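Timetti Two-Arm Bench Kit — Set-Up Guide
Section 9: Small Part Handling

February 24, 2019

Complete Section 3 (arm mounting and cable routing) before starting this section. Both arms must be clamped to the table edge and the controller must be in Hold.

9.1 Preparing the surface

1. Clear the table of liquids, loose paper and anything taller than the gripper housing.
2. Lay out the practice parts. Markers and marker caps are suitable. Parts may lie at any angle, and colors may be mixed.
3. Leave open table between the caps and the nearest marker so the finger tips can come down without touching a second part.
4. Place larger items, such as a game board or building blocks, toward the edges of the work area.

Note: Clear caps are hard to pick out on a pale or patterned surface. If the Starereo vision module reports a low match on a clear cap, remove it and run the first cycles with solid colors only.

9.2 Setting the grip

The narrow finger tips supplied with the kit are intended for caps and short rods. A small part should sit upright between the tips, with a slim gap left below it. Check this in the wrist view before going on. 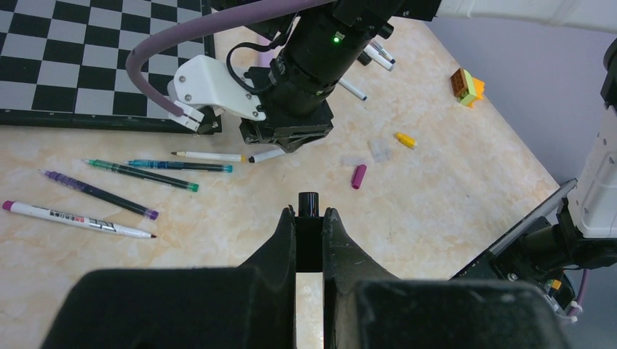
Vuorinen

5. Open the Grip page and load profile 331. This profile limits closing force for thin plastic parts.
6. Jog the gripper over a cap and lower it until the tips are on either side of the part. The tips must not press on the table.
7. Select Close. Wait for the Held message.
8. Raise the arm slowly and check that the part stays upright. If it tilts, lower it, select Open and repeat from step 6 with the tips closer to the middle of the part.
9. Save the position.

CAUTION: Keep hands out of the work area whenever either arm is enabled. The second arm can move while the first is holding a part.

9.3 Working with the second arm

Each arm keeps its own stop distance. With both wrists over the same half of the table, the controller reduces speed on both arms — this is normal and does not raise a fault.

10. Move the second arm clear of the first and confirm that its cables hang free of the fingers.
11. Select Pair, then Run Single Cycle.
12. Watch one full cycle before selecting Run Continuous.

Note: Inspect the finger tips every 400 cycles. Replace both tips together, even if only one is worn. Draltier tips made before August use the older screw pattern and do not fit this gripper.

If the Held message does not appear, open the gripper, check the tips for dirt and repeat step 7. If the fault remains, go to Section 9.4, Grip Faults.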